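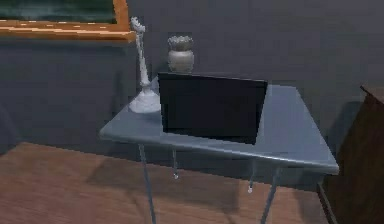 Die Robotik-AG Kurkis trifft sich im zweiten Halbjahr vor allem am Rechner. Geübt wird in der Simulation, und jede Gruppe beginnt mit derselben Szene: ein Tisch auf Holzboden, darauf ein aufgeklappter Laptop und eine kleine Pflanze im weißen Topf. Die erste Aufgabe lautet, den Topf zu greifen, ohne den Laptop davor zu verschieben.

Stand: 2022-04-04

## Wer kann mitmachen?

Alle ab Klasse 8. Programmierkenntnisse sind nicht nötig. Wer schon Python kann, steigt bei Aufgabe zwei ein.

## Brauche ich einen eigenen Rechner?

Nein. Im Raum Lowther stehen 20 Plätze bereit. Zu Hause läuft die Simulation auch ohne Grafikkarte, dann aber langsam.

## Wie wird gewertet?

Jeder Durchlauf bringt bis zu 800 Punkte. Abzüge gibt es für Kollisionen und für umgestoßene Gegenstände. Die Bestenliste führt Walter Alvarado.

## Darf ich die Szene verändern?

Zum Üben ja, für die Wertung nicht. Bitte eine Kopie unter eigenem Namen speichern.

## Gibt es einen Wettbewerb?

Ja, den Asudmont-Cup. Die Anmeldung läuft seit März über Maxine Quinlan. Teams bestehen aus zwei oder drei Personen.

## Mein Greifer fällt durch die Tischplatte. Was tun?

Szene neu laden und den Zeitschritt verkleinern.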